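4.3 Descaling the Pretetti hot water tap

Descale the tap when the amber light beside the lever stays on, or every 6 months in hard water areas. The job takes an evening, most of it waiting. Use only Kallville descaler (part no. 2442). Vinegar attacks the seals and is not covered by the guarantee.

Caution: The tank holds water hot enough to scald. Switch off at the wall and leave the unit overnight before you start.

1. Check that the wall switch is off and the plug is out.

2. Close the cold feed valve under the sink. On units fitted with a Tanis valve, turn the blue handle a quarter turn so that it lies across the pipe. On older units with a Moschos valve, turn the wheel clockwise until it stops. Do not use a spanner.

3. Open the tap and let it run until it drips.

4. Put a bowl under the tank and undo the drain plug. Keep the washer.

5. When the tank has emptied, refit the washer and drain plug hand tight.

6. Mix 400 ml of descaler with cold water in a jug, following the label on the bottle. Wear gloves.

7. Unscrew the filler cap on top of the tank and pour the mixture in slowly. If it foams up to the neck, stop and wait for it to settle.

8. Leave the cap off and the tap open for two hours.

9. Drain the tank as in step 4, refit the plug and cap, and open the cold feed valve. Run the tap for five minutes.

10. Close the tap, check the drain plug for drips, then plug in and switch on. Hold the lever down until the amber light goes out.

Note: The first few cups may look cloudy. Throw them away.

Note: Wipe up splashes of descaler at once. It will mark marble, limestone and some enamel. Move pans and utensils well back from the sink before pouring.

If the amber light comes back within a week, repeat steps 1 to 10 once. If it still comes back, the sensor needs replacing. Order part no. 1864 and see section 4.5.

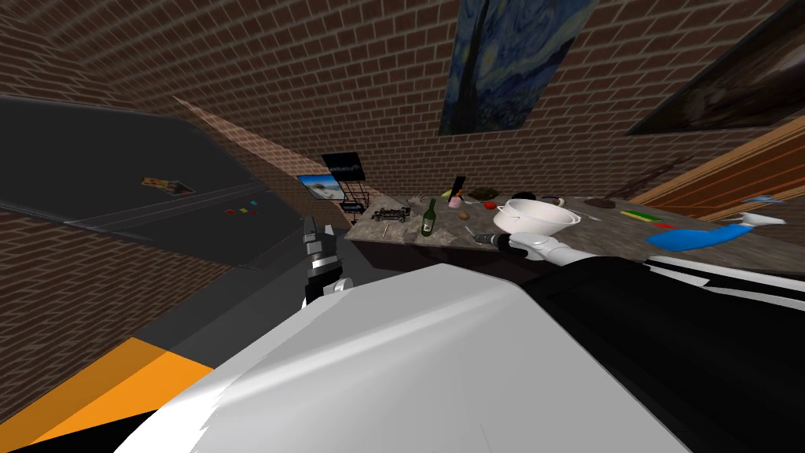 Used descaler can go down the kitchen sink with plenty of cold water. Do not pour it into a septic tank system, and do not mix it with bleach.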